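Okay, several of you asked what I've been up to since I joined the cloth handling project at Herano, so get comfortable, this is a thread. 1/

The short version: we want a robot to handle laundry, and we teach it by doing the chore ourselves, over and over, with a gripper in each hand. The grippers record how we move and the robot learns from that. 2/

The usual way is to show it clean, complete runs. Pick up the shirt, fold the shirt, done. We started there too, with 800 of them, and I was so proud of that pile of data! Then we tried the policy on a heap it hadn't met before and it pinched at thin air. 3/

Pendo Ndung'u had the idea that changed my month. She wanted us to record only the first grab, starting from the messiest heap we could make, and to leave in the tries where we missed and had to go back for a second pinch. 4/

So we did 700 of those short ones. They're quick – you bunch the cloth up, grab, lift, let go, bunch it up again – and your thumbs do get sore, but you can chat while you do it, and Senyo Abubakari has very good stories. 5/

Result: on 47 garments kept out of training, the policy trained on the messy grabs beat the one trained on the tidy runs. The part I love is that it goes back and tries again when it misses, and the old one just carried on as if it were holding something (I have had mornings like that). 6/

Caveats, and please do read them before you share this. It's one lab and 4 people doing the grabbing, and we all have our habits. Thick seams still give it trouble. Denim is the worst of the lot, and I say that as someone who wears it every day. 7/

Next up is baskets, so picking out of one and putting back into one. The write-up is with Senyo now and I'll post it when he's done being kind about my commas. Two from the work, for those who like to see things: 8/

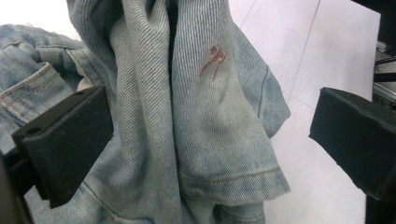
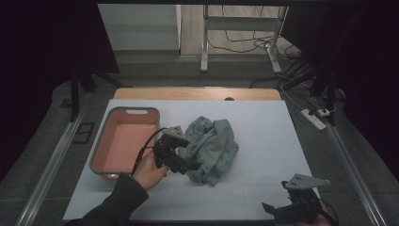
First one: denim, up close, between the gripper fingers. Second one: the table, with the basket and a crumpled cloth.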